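Which light is ours? Picking the relevant traffic signal from a single forward view

Final report, autumn submission
October 18, 2025

Summary

Finding a traffic light in a picture of a road is a solved problem, or so we were told in April when this project was handed out. Finding the one that applies to your own lane is less solved. This report describes a small program, Kemeys, that takes one still from a forward-facing car camera and answers a single question: is the signal for our lane red, amber, green or not there? On our test set of 400 stills it was wrong 80 times. The simple baseline did worse, and I have tried not to dwell on that more than is decent.

1. The problem

A detector trained on signals will draw a box round every one it can see. At a large junction that includes signals for the lane next door, signals for side roads, turning arrows, and the odd pedestrian light across the way. Most of these are nobody's business but their own drivers'. A car that obeys all of them will never move, and one that picks the brightest will move at the wrong moment.

The usual answer is a detailed map that says which lamp belongs to which lane. Our brief ruled maps out. I argued against this for a week and then stopped, partly on principle and partly because I had no maps.

2. What was built

Kemeys has three stages.

The first is an off-the-shelf detector which proposes signals and gives each one a colour. I changed very little here and take no credit for it.

The second looks for the things a human driver would use without thinking: the stop line, the painted lane lines, the kerb or central reservation, and the vehicle directly in front. From these it works out a strip of road that is probably ours. When the paint is worn away it falls back on assuming that we are in the lane we appear to be in, a method with a long tradition among motorists.

The third scores each signal against that strip. A lamp hanging over our lane scores well. A lamp turned side-on scores badly. An arrow gets a score only if the lane could plausibly turn that way. If two signals on the same mast disagree, the plain one wins unless there is an arrow painted on the road in our strip, and if nothing scores above a threshold the program says there is no signal and leaves it at that.

The baseline, which we called Bullard after the folder it lived in, simply chooses the largest signal nearest the middle of the picture. It took an afternoon to write. Kemeys took the rest of the term.

3. Data

The training set was 2000 stills, labelled by hand with one label each for the relevant signal. The test stills came from different junctions, so that the program could not do well by remembering the shrubbery. I had assumed this was an unnecessary precaution until an early version scored superbly on one roundabout in Allutholm and turned out, on closer inspection, to have learned a hedge.

Labelling was done in Gekix, which crashes if you press undo twice. Gianni Caputo relabelled part of the test set without seeing my answers. Where we disagreed, we talked it through, and where we still disagreed the still was thrown out. It was humbling to learn how often two licensed drivers can look at the same junction and stop for different lamps.

4. Results

Kemeys gave the right answer for 80 per cent of the test stills. Bullard was right for a little over half. Nearly all of the gain came from the lane strip; when I switched off the third stage's special treatment of arrows the score dropped only slightly, despite that part having the most code in it by some distance.

I sorted the mistakes by hand. The largest group, 30 of them, involved the rear lights of a vehicle ahead. The detector would take a high brake light for a distant red lamp, the lane strip would confirm that it was indeed exactly in our lane, and the program would announce red with great confidence. Since traffic ahead tends to brake at red lights, it was often right for entirely the wrong reason. I counted those stills as mistakes if the chosen box was not on a signal, even when the colour matched. This made the headline figure worse and cost me some sleep.

The next group was neighbouring lanes. Two sets of signals for the same road can show different colours at the same moment, and if the strip is off by a lane then so is everything after it. The remaining errors were a mixture: low sun, leaves, rain on the glass, and one still where I can find no reason at all.

5. What did not work

Using the vehicle ahead as a hint. The idea was that if it is braking, red becomes more likely. It helped on red stills and ruined the green ones in queues, where people brake for each other and for no reason known to science.

Reflections were another lost fortnight. I masked off the lower part of every still so that red glints on our own bonnet could not be proposed as lamps. It removed the glints, along with the road arrows the third stage was relying on. The mask now covers less, and some of the glints are back.

6. Further work

A short run of stills in place of one would probably deal with many of the brake light errors. A proper vehicle detector, used to forbid any signal found on the back of a car, would deal with most of the rest and should have been there from the start.
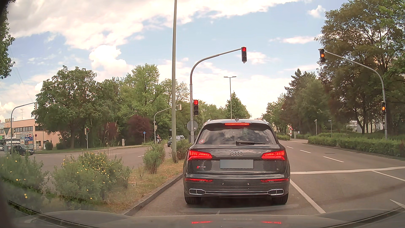 Report and program by the project student
Second labeller: Gianni Caputo

The junction with the Audi is the one I would give to anyone who picks up Kemeys next. The arrow and the lamp over the SUV are red, the signals on the right-hand mast are amber, and there is a thin red brake light under the roof spoiler, just where an over-eager detector would like it. The correct label for our lane is red. Please check the box as well as the colour.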